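Téléphonie mobile : Meltach prolonge à sept ans le suivi logiciel de ses appareils

Le fabricant de téléphones Meltach a annoncé en mars l'allongement de la durée de suivi logiciel de ses modèles. Les mises à jour de sécurité seront désormais assurées pendant sept ans à compter de la date de commercialisation, contre quatre ans auparavant.

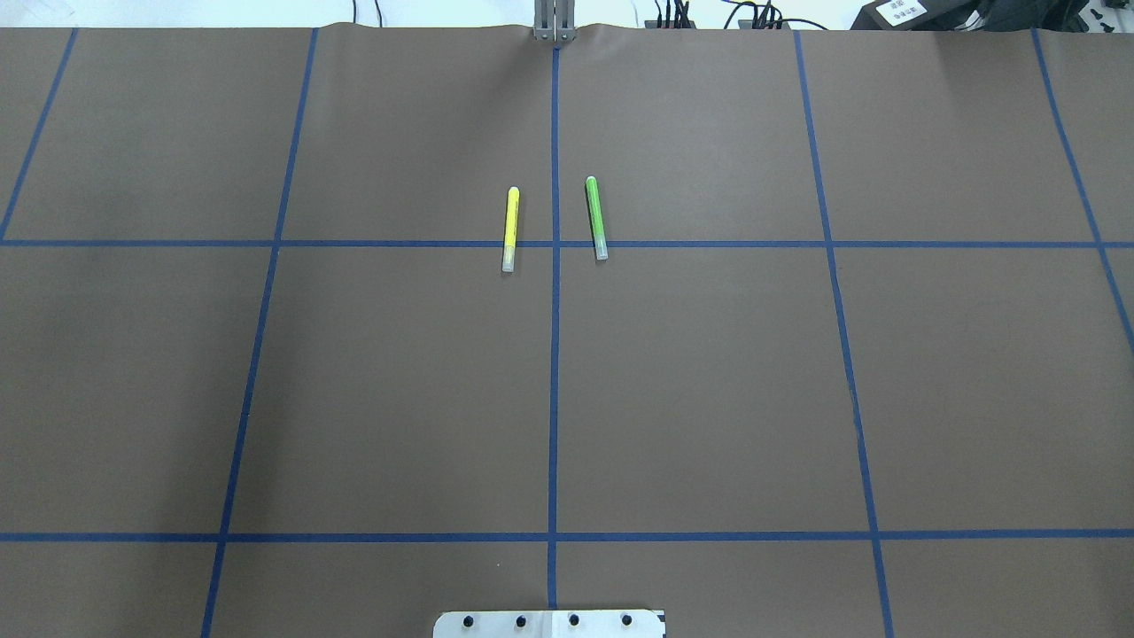
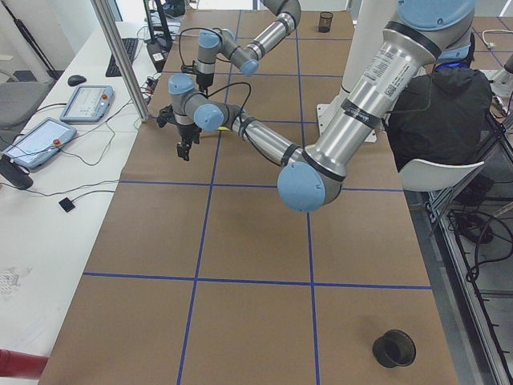 La mesure s'applique à l'ensemble de la gamme Bernon ainsi qu'aux deux modèles Sotomayor actuellement au catalogue, soit 14 références. Les appareils plus anciens conservent les conditions en vigueur au moment de leur achat. Les versions majeures du système d'exploitation seront, quant à elles, proposées pendant cinq ans.

« Les utilisateurs gardent leur téléphone plus longtemps et attendent que les applications bancaires ou administratives continuent d'y fonctionner », a déclaré Baltasar Llorente, directeur des produits de Meltach. Selon l'entreprise, une enquête menée auprès de 2 222 clients montre que la fin des mises à jour constitue le deuxième motif de remplacement, après l'usure de la batterie.

Sur ce dernier point, le fabricant prévoit un tarif unique de 80 euros pour le changement de batterie, pièce et main-d'œuvre comprises. L'opération pourra être effectuée dans les 291 points de service agréés du réseau Vaststead, sur rendez-vous. Les pièces détachées resteront disponibles pendant toute la période de suivi logiciel.

Les correctifs seront diffusés chaque mois durant les quatre premières années, puis chaque trimestre. Un avis apparaîtra dans les réglages de l'appareil six mois avant l'arrêt définitif des mises à jour. Les entreprises qui administrent un parc de téléphones pourront différer l'installation d'une version majeure pendant une période limitée, sans interrompre la réception des correctifs de sécurité.

Teodor Costache, responsable du réseau Vaststead, a précisé que les techniciens des points de service suivraient une formation consacrée aux modèles Bernon avant l'entrée en vigueur du nouveau tarif. Les prix de vente des appareils demeurent inchangés. Le calendrier détaillé, modèle par modèle, est consultable dans la rubrique Assistance du site de Meltach.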